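Workshop tips: sharing a bench with a robot arm

Posted 10 July 2025 by Josphat Mfinanga
Filed under: Workshop, Small tools, Automation

I work at Karkutier, where we clean, check and sort small hand tools for schools, hobby workshops and a few dental training rooms. In April we got an arm for the sorting bench. Before that, all sorting was by hand, and I did it myself for many years. Several readers of this page wrote to me that they will soon have a similar machine and they asked what to prepare. I collected my notes. They are small tips, and some of them are useful also if you have no robot at all.

Clear the bench before you think about speed

The first week we made the mistake that everybody makes, I believe. We looked at how fast the arm could go. The arm was fast enough. The bench was the problem. We had pens, labels, a cup, tape, all the things a person pushes away with the elbow without noticing. The arm has no elbow of this kind. It comes to an object, and if another object is leaning on it, it may take both or neither.

Now we have a rule that only the batch is on the surface. Personal things go on the shelf behind. Write the rule on paper and put it at the height of the eyes.

Choose a pale, plain surface

Dark tools on a dark mat are difficult for the camera and also for my own eyes after lunch. We changed to a light surface with no pattern. Please do not buy one with a printed grid because it looks professional. Our first one had a grid, and the software sometimes took a line of the grid for the edge of a tool.

Wipe it at the start of the shift and again in the middle. Use a cloth which does not leave threads. A thread is small for you, but in a close camera it is thick like a rope.

Lamps and shiny things

This took me the longest time to learn. Polished steel shows the lamp back to the camera as a bright spot, and the spot moves when the tool moves. If you have one strong lamp directly above, you will have trouble. Two weak lamps from the sides are better. A sheet of baking paper in front of a lamp makes the light soft and costs almost nothing, but keep it far from a hot bulb. With LED we had no problem.

Anything with a mirror coating is worse than steel. We put these pieces at the far end of the bench, or we do them by hand at the end.

Spread the pieces out

When you pour a tray of small tools on the bench, they make a hill. Do not let the arm fight with the hill. Take a flat ruler and pull the pieces apart. For a tray of 50 pieces this is a short work, and it saves many failed grips. The flat ruler is better than the hand when there are blades in the tray. I have a scar from the time before I knew this.

Leave a space of two fingers between long tools if you can. Round pieces like to roll, so put them last.

Blades

Take off the blades before the handles come to the bench. Blades go directly in the sharps container, and the container stands on the side where you do not have to cross the path of the arm. If you are not sure whether a handle is empty, treat it as if it has a blade.

Never catch a tool that is falling. With a person beside you, you have maybe the habit to help when something slips. With the arm I had the same habit in the first days, and I had to lose it. Stop the arm, wait until it is standing, then pick up the tool from the floor with tweezers or with a magnet on a stick.

Check the fingers of the gripper

The fingers get worn where they touch things. Look at them when you arrive, before you switch on. What you look for:

Small scratches and pale marks. They are normal on the outside. On the faces which hold the tool, they mean that the grip will change soon.

Dust and glue from labels. Clean with a little alcohol on a cloth, with the power off.

A screw that is not flush. Turn it back with the proper key, not with the knife that is near.

Keep one spare pair in a box with the name of the machine on it. We order ours from Dunirero together with the lamps. When you change fingers, change both. I changed only one, to be economical, and the arm held everything a little crooked until my colleague Assunção looked at it and asked me why the left one was new.

Keep a book

The machine keeps a log of its own, but nobody in our shop reads it with pleasure. Beside the bench we have a paper book. In it we write what was dropped, what tool it was, and which lamp was on. In the first full batch that we wrote down, 74 tools out of 79 went to the correct tray without help. The other five were all thin handles with a long opening in the side. Without the book I would say "it drops things sometimes" and I would not know what to change.

For these handles we now lower the speed of the lift, and we ask the arm to hold them closer to the middle.

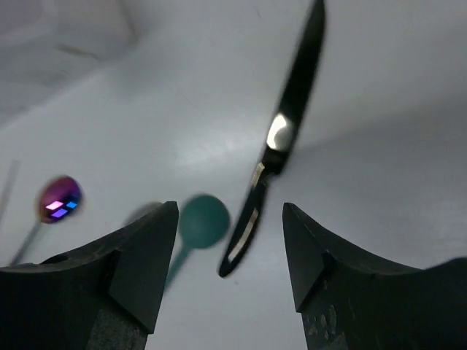 A slow lift makes the whole batch longer, but it is a cost I accept. The time that one dropped tool takes, with stopping, searching under the bench and cleaning it again, is much more than what you win with a quick lift. If your software lets you give a different speed for each kind of tool, spend one afternoon on this. If it has only one speed for everything, sort the delicate pieces in a separate batch and run it when there is no hurry.

What changes for the people

I was asked in two letters if somebody lost the job. In our place, no. But the work is different, and I want to tell it correctly, with the good and the less good.

The good is for the hands and the neck. Sorting small tools the whole day, with the head down, I used to have pain from the shoulder to the thumb. Now I sort by hand only the pieces that the arm leaves, and the rest of the time I inspect, prepare trays and write in the book.

The less good is the attention. When you do a thing with your hands, you stay awake by doing it. When you watch, you become sleepy, and exactly then something falls. We tried to watch for the whole shift and it was a bad idea. Now we change places at every break. One person is at the arm and one at the inspection, and the two of us talk less than before, which I miss a little. The arm is not loud, but you do not want to turn your head from it.

Also the knowledge is changing. Assunção came to us after the arm, and she is better than me with the settings, but in the beginning she could not feel with her fingers that a handle was bent. So once a week we switch the arm off and sort one tray by hand, both of us. I recommend this to every workshop. When the power is out, or the arm waits for a part, somebody must still know how to do the work.

Small tips that did not fit in other places

Put colored tape on the floor to show how far the arm can reach. Put it a little farther than the real reach.

No long sleeves, no necklace, no lanyard. I keep my badge in the pocket.

Plastic pieces with bright colors are easy for the eye and you think they are easy for the camera. Test them before you promise it. Clear plastic is the most difficult of all, so for this we place a piece of dark card underneath.

The stop button must be reachable with the left hand and with the right hand. Try it with eyes closed.

Write the name of the last person who changed the settings on a card next to the screen. It is not to blame anybody, it is to know whom to ask.

Lovomel trays with the low border are good for us because the gripper can go in from the side. In the deep ones it touches the wall. If you have already deep trays, put a folded towel under the liner to bring the tools up.

Give new colleagues a full day beside the arm with nothing to do except look and ask. We gave half a day to the first one and it was too short.

Next time I will write about cleaning hinges on small scissors, which we do still completely by hand.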